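Search this site Search

The Jellow Road House

My aunt left me the house on Jellow Road and she left my cousin the boat, and for the first month I was pretty sure my cousin got the better deal.

You have to understand that I hadn't been inside since I was eleven. I remembered a long porch and a smell like pencils, and a hallway clock that chimed whenever it felt like it. What I got, when the lawyer in Hinds finally handed me the key in April, was all of those things plus 2,000 paperback mysteries. She had numbered them! Every single one had a little sticker on the spine, in her handwriting, 1 to 2,000, and there was a notebook by the telephone where she'd written down what she thought of each.

She was not generous. Number 14 was "tosh." Number 15 was "tosh, but with a good dog." I sat on the stairs reading that notebook until it got dark, and then I realized I hadn't checked whether the lights worked. (They did. The bulb over the stairs made a sound like a bee in a cup.)

I had a plan, sort of. I'd take two weeks off, clean the place up, put it on the market, and go home with enough money to stop renting above a tire shop. I even bought a folder. I wrote "HOUSE" on the front of it.

The first night I slept in my coat and the clock chimed nine at 2 in the morning.

On the second day I started carrying the mysteries down to the front room, and somewhere in the sixties I noticed a gap. Number 60 was there and so was 62. I checked the notebook, because by then I checked the notebook for everything, and the entry for 61 had no title. It only said, "Lent. Want it back."

Well, lent to who? I'm not a nosy person but I am the kind of person who can't leave a jar half open. I went up and down every shelf to see if it had been put back in the wrong spot. I looked under the beds. I looked in the oven, which I'm glad I did for other reasons. No 61.

So I stopped for lunch, which I did a lot in that house. I'd brought my own plates and my good cutting board from home because I didn't trust my aunt's cupboards, and I ate standing up and thought about who a woman like that would lend a book to.
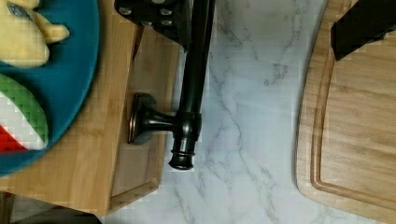
Lunch on the blue plate.

The next person on Jellow Road was a man with a beard you could lose a spoon in, and I walked over there with my folder under my arm like I was from the county. I asked if he'd ever borrowed a book from my aunt. He said he'd borrowed a ladder, a rake and a cake tin, and he'd returned the ladder.

"She ever talk about lending a book?" I asked.

"She talked about not lending them," he said. "Try Trondholm."

I thought Trondholm was a person. I spent a whole evening thinking that, picturing some tall, sad man in a cardigan who had maybe loved my aunt. But Trondholm was a ferry, or it used to be. It ran across the lake from Hinds until they put the bridge in, and now it sat tied up at the old landing with a snack counter on it, open when the weather was decent. My aunt had ridden it to work for years and then, after the bridge, she'd gone right on sitting on it every morning with a coffee, going nowhere.

I drove down there at seven the next day. The woman at the snack counter had gray braids and a sweatshirt that said RENOV BAIT & TACKLE, and before I'd even gotten my wallet out she looked at me and said, "You've got her chin."

I hadn't planned on crying on a ferry. I did it pretty quietly, I think. She gave me a coffee and a stack of napkins and went to wipe down a table that was already clean.

When she came back I asked about the book. She didn't say anything for a bit, and then she reached under the register, behind the spare receipt rolls, and put it on the counter. The little sticker said 61. The cover had come off and been taped back on upside down.

"I never finished it," she said. "She asked me every day if I'd finished it. Every day! And I'd say no, I've got 245 pages to go, and she'd get mad, and then she'd sit down and tell me what was wrong with the weather. I figured if I finished it she'd have to find something else to be mad about."

"How long did you have it?"

She looked out at the water. "Since before the bridge."

I asked if she wanted to keep it. She said no, it was in the notebook, it had to go back. So she knew about the notebook. But she held on to it a second longer than she needed to, and I got another coffee to give her some time, and I drank that one slower.

Back at the house I slid the book in between 60 and 62 and it fit like it had been breathing in. Then I took it out again and went to make tea and read it. My aunt had spent money on exactly one room in her life, and it was the kitchen, late, in one big burst, after a leak. The faucet was the fanciest thing she owned. It was so dark and shiny that I'd been a little afraid to touch it the first couple of days, like it might be for guests.

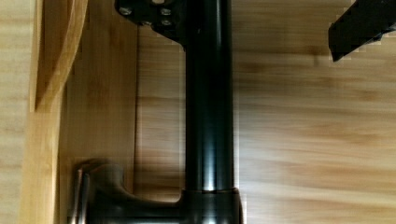

The faucet in the kitchen.

I filled the kettle and sat down and read until the clock chimed four, at ten to seven. It wasn't a good book. A banker gets poisoned at a wedding and everyone stands around in the conservatory being rude. By page 30 I knew it was the sister. I kept going anyway, and I got as far as where the woman on the ferry had stopped, where she'd folded down the corner, and I quit there too.

In the morning I got a pen and opened the notebook to 61. Under "Lent. Want it back," I wrote "Returned," and then I sat there feeling like I'd drawn on a church. My handwriting looked awful next to hers.

Then I put the book in my coat pocket and crossed out "Returned" and wrote "Lent again," and I drove down to the landing. The snack counter was just opening up. I put 61 by the register and asked her if she'd finished it yet.

"I've got 245 pages to go," she said, and poured me a coffee.

I told her that was ridiculous. Then I sat down at the table by the window and started in on the weather.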